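Ticket 2733
Queue: Lab equipment and purchasing
Subject: Replacement gripper fingers and second arm – quote does not match budget line
Status: Open, waiting on vendor
Opened: October 2018
Priority: Normal

Original request

We have one Dostov arm on the bench in the packing test room and a budget line for a second one. The quote that came back from Welum is higher than the line allows, and it includes items I did not ask for. I need purchasing to help sort out which items are required and which can wait. I also need an answer on the gripper fingers, as the current pair is wearing and we have no spares.

What was quoted:
Second arm with controller
Mounting plate and bolts
Two sets of soft fingers
Extended cable kit
On-site setup and training
Two-year service plan

What I asked for:
Second arm with controller
Mounting plate
One set of soft fingers

Reply from purchasing

Please confirm whether the cable kit is needed. The vendor marked it as required for any bench where the controller sits more than an arm's length from the base. Also confirm whether the service plan for the first arm can be extended to cover a second serial number. If it can, we can take that line off the quote.

Reply from requester

Measured the bench. The controller would go on the lower shelf, same as the first one. The standard cable reaches with slack to spare, so the extended kit is not needed.

On the service plan, I have the paperwork from April, when the first arm was installed. It says a second unit can be added at the same site for a fee. It does not say what the fee is. Asked Welum for the number.

Reply from purchasing

Welum sent the fee for adding a unit. It is $1,115 for the remainder of the current term. The separate two-year plan on the quote costs more but runs longer. Your department should pick one. The added-unit option ends when the first arm's plan ends, so both would come up for renewal in the same budget year.

Reply from requester

We will take the added-unit option. Having both renewals in one year is fine with us – it is easier to plan for one big line than two small ones that come due at different times.

Please also take off the on-site training. Everyone who runs the bench went through it for the first arm. We do want the on-site setup if it can be priced separately. If it can't, we will mount the arm ourselves and pay for a remote calibration check.

Reply from purchasing

Training and setup are sold as one item. Remote calibration is a separate item and is much cheaper. Revised quote requested with:
Second arm with controller
Mounting plate and bolts
One set of soft fingers
Remote calibration check
Added-unit service fee

Vendor says revised quotes are good for 90 days.

Follow-up on gripper fingers

Splitting this out because it should not wait for the arm. The pads on the current fingers are going smooth at the tips. Log from the bench:

1. Cleaned the pads with the wipes Dostov recommends. Grip was better for the rest of that session, then back to slipping.
2. Raised the grip force one step. Slipping dropped but the soft items were being squeezed too hard. Put it back.
3. Swapped left and right fingers to even out the wear. Small change.
4. Checked the finger screws. One was a quarter turn loose. Tightened. No change in slipping.
5. Ran the same pick 26 times on the Limumby test script. Slips were spread over the whole run, with no pattern by position.

My reading is that the pads are worn and nothing else is wrong. The manual lists them as a wear part but gives no service life.

Reply from purchasing

Two suppliers have been checked. Welum sells the fingers as a complete set only. Tóth sells pads by themselves, to be glued onto the existing fingers. The pads cost much less per change. Tóth could not confirm that using them leaves the Dostov warranty in place. Can you say what you are picking, and out of what? Both suppliers asked.

Reply from requester

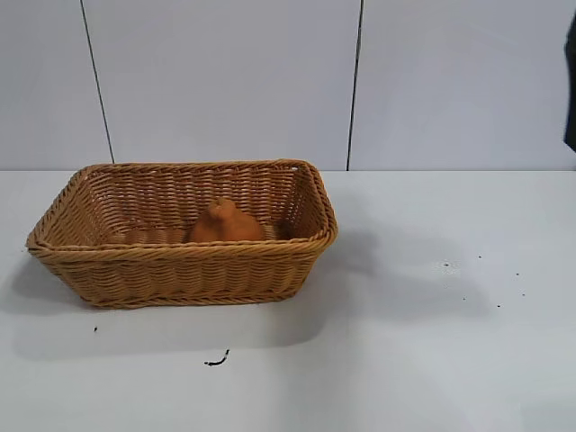
The budget for fingers should cover soft items in open-top containers, as that is most of our bench work now. Hard parts in trays are still on the schedule but only a small share of the hours. For the supplier form, please put down a soft-looking, rounded item with a narrower top, sitting inside a woven basket with sloping sides and a thick braided rim. The fingers have to get down past that rim, so please ask Tóth how much thickness their pads add on each side. Please also ask both suppliers if they have a narrow version.

On the warranty, I would not glue anything to the current fingers until Dostov answers in writing. If they say no, order one full set from Welum now and leave the set on the arm quote as it is. That gives us one set in use on each arm and the old pair as an emergency spare.

For next year's plan, please add a separate consumables line for the bench. Fingers, pads and wipes have been coming out of general supplies and I can't see what we are spending on them.

Reply from purchasing

Consumables line added to the draft plan. I need an estimate from you before the draft closes. Use the Welum set price and your best guess at sets per arm per year.

Warranty question sent to Dostov. Pad thickness question sent to Tóth. Both suppliers asked about narrow versions. Revised arm quote not yet received.

Next action: requester to send consumables estimate. Purchasing to update this ticket when any of the vendors reply.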